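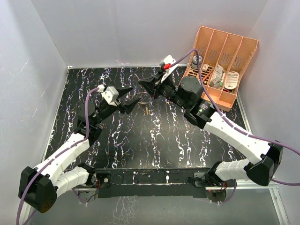
Barkix Newsroom
Education reporter

Students at Gratitz Technical College are teaching a pair of robot arms to work together at one table, in a project that will run until the end of the summer term.

The project, called Moges, belongs to the college's robotics club. Its two arms are fixed to a bar along the front of the table and reach in towards the middle, where their black two-fingered grippers can meet. The task set for this term is to pick up a small clear ring with one gripper and pass it to the other.

Club members guide the arms through each handover by hand control and save the movements. They plan to record 1,000 handovers before the arms are left to try the job alone. So far they have saved 128.

The club says the ring is a hard item to start with — it barely shows against the dark tabletop — and that pens and stationery will follow once the handover is reliable. An orange desk organiser already stands in the back corner for a later sorting task.

Parts were paid for with a grant of just over £1,000 from Destico, a local engineering firm, which has also offered workshop time in April.

The club has seven members and meets after lessons in the college's electronics room. It hopes to show the arms at the open evening in June. New members from any course are welcome, and no experience of programming is needed.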